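Notebook, bench 2 - towel flattening, grasp selection
Thursday, start 9:40
Present: Youssra Bensaid, Selorm Wumbei. Jin-sol Shin from noon.

Purpose for today: compare the new grasp scorer against the old highest-point rule on crumpled starts, same towel, same motion after the grasp. Only the choice of grasp point changes between the two conditions.

Setup carried over from Tuesday's entry. Camera was recalibrated before the first trial and checked again after lunch. Speed limit left at the low setting. Reset is by hand: pick the towel up by any point, drop it, do not touch it again. Selorm did all resets in the morning so the drops would at least be consistent with each other.

The scorer is the version trained on the 1176 labeled grasps from March. Ah-rin relabeled the ones where the corner was hidden under a second layer, and those are now marked as "no corner" instead of being thrown out. Training was otherwise unchanged. Inference takes 184 ms per view, which is fine here but would not be if we wanted to replan during the approach.

One change to the pregrasp. The arm now stops well above the cloth and holds for 400 ms before the scorer gets its view. On Tuesday we were scoring while the arm was still settling and the depth edges were smeared. Youssra tried 300 ms first and saw smearing on the far side of the towel in two trials, so we went up.
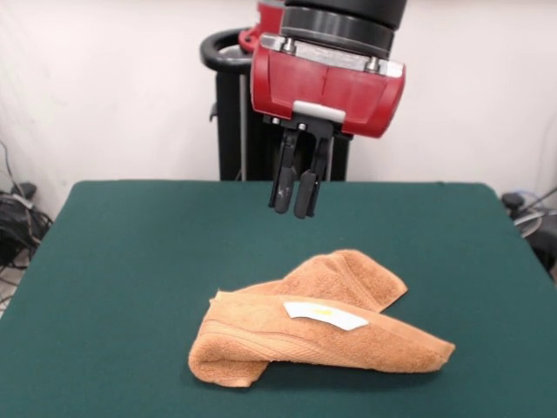
Pregrasp height, fingers slightly open. Orange towel on the green cloth, rolled fold at the front, loose peak at the back.

Starts of this type are the reason for the comparison. The highest-point rule likes a peak, and a peak in the middle of a flap gives a lift with the rest of the towel hanging in a bunch. The scorer is supposed to prefer an exposed corner even when it lies lower. With a long roll in front there is a second problem: the edge of the roll looks like a free edge in depth, and the old network could not tell them apart.

Morning result, in words (log has the rest). Scorer chose an exposed corner in most starts where we agreed there was one. The highest-point rule did so only when the corner happened to be the peak. Where all corners were buried, the two conditions looked the same to me, and both needed a second lift more often than not.

Failures worth keeping:
- Two layers taken instead of one at a roll. Finger opening may be too wide at contact. Not tested.
- Correct corner, slip during lift. Selorm thinks the approach is too shallow. I think the fingers close before they reach the table cloth. Force trace should settle it.
- Scorer gave a high score to the white paper tag. Zarmeena suggested masking it, but I would sooner add tagged views to training and leave the towel as it is.

Afternoon: Jin-sol ran the baseline blind, meaning she did resets without knowing which condition came next. No obvious change in start difficulty, so the morning data stays in. Stopped at 4:15 when the logger filled its disk. The last trial is incomplete and is flagged in the log.

To do:
- Repeat the double-layer cases with a narrower opening, all else fixed.
- Plot score against depth of the corner below the peak.
- Ask Ah-rin whether "no corner" labels are weighted the same as the others. I assumed yes.
- Clear the logger disk before the next run.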